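# Plerkeck Pick

Grasp planning and cell control software for single-bin and two-bin picking.

Plerkeck Pick runs on one Linux PC next to the robot controller. It takes depth and color from a fixed camera, finds graspable surfaces on whatever is in the bin, plans an arm path that stays clear of the walls, and sends the path to the controller. It does not need a CAD model or a training set for each item. Most sites use it for mixed returns, kitting and small parts mixed with packaging.

Current release: 5.4, dated 2018-05-31. Part number for the software license: PK-3921.

## What is in the license

**Stulell (perception).** Splits the camera view into separate items and ranks grasp candidates on each. Shiny film, clear plastic and thin flat items are handled by a second pass that fills gaps in the depth data from the color image. The second pass adds time to each cycle and can be turned off per bin.

**Akgül (motion planning).** Checks the arm, the gripper and the cable dress against the bin walls, clamps and table. Draw the cable bundle as one or more capsules in the cell editor. If you skip this step the planner treats the wrist as bare, and it will accept poses near the wall that the cables cannot follow.

**Cell editor.** A desktop tool for entering bin dimensions, wall slope, keep-out zones and drop positions. Cells are saved as plain YAML and can be kept in version control.

**Log viewer.** Replays any pick with the candidates, the chosen grasp, the planned path and the joint feedback on one timeline. Keeps the last 50 picks by default. The limit is set in `viewer.yaml`.

## Gripper support

Two-finger parallel and linkage grippers are supported in this release. Linkage grippers change reach as they close, so the fingertip path has to be entered in the gripper file. We ship files for four common models and a template for the rest. Suction cups are supported through the Avetance add-on, sold separately.

Finger opening is set per grasp. The planner opens only as far as the item needs plus a margin, which helps next to walls and in corners. The default margin is 5 mm.

## Requirements

- 64-bit Linux PC with a discrete graphics card, 16 GB of memory
- One fixed depth camera with a view of the whole bin floor
- Robot controller that accepts streamed joint positions
- Wired network between PC and controller; wireless is not supported

## Setup notes

Bins must not move between calibration and picking. Clamp the bin to the table, then add the clamps to the cell file as keep-out boxes, handles included. Spring clamps are fine for trials. For production, use a fixed frame.

Mark the position of anything on the table that gets lifted out and put back. Tape is good enough.

Run the floor scan with the bin empty. Worn metal, holes, scratches and bits of old coating show up as small false items if the scan is skipped. Repeat the scan when the bin is swapped or the inside surface has changed.

Teach pendants stay connected during commissioning. Plerkeck Pick does not replace the pendant or the emergency stop circuit, and it is not a safety-rated product.

## Changes in 5.4

- Floor scan now masks holes as well as raised marks
- Sloping bin walls can be entered as four separate angles
- Candidates under a partly covering item are ranked lower
- Fixed: viewer closed when a log had no depth data
- Fixed: keep-out boxes rotated the wrong way after a cell file was mirrored

## Known limits

Open containers with other items inside are treated as one item. Items pressed flat against a wall may return no candidates until something near them has been moved. Clear discs on bare metal are often missed on the first view.

## Ordering

The license is per robot and does not expire. Updates are included for the first year. An evaluation license covers one robot and has the same features, with log export turned off. The next release is planned for August.
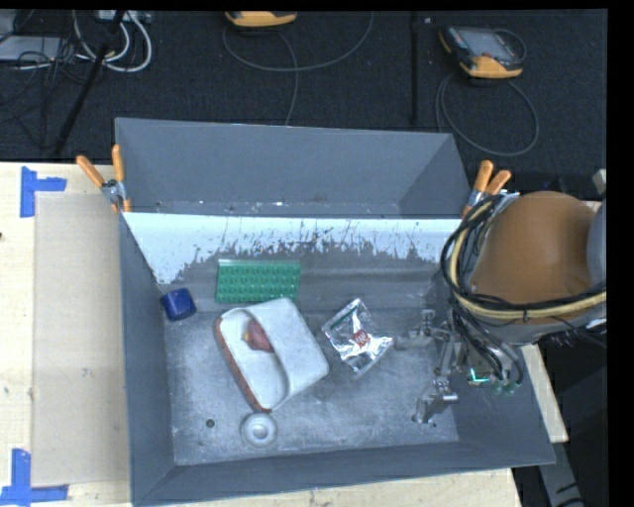 *Mixed items in a clamped metal bin, with the two-finger gripper open over the right side.*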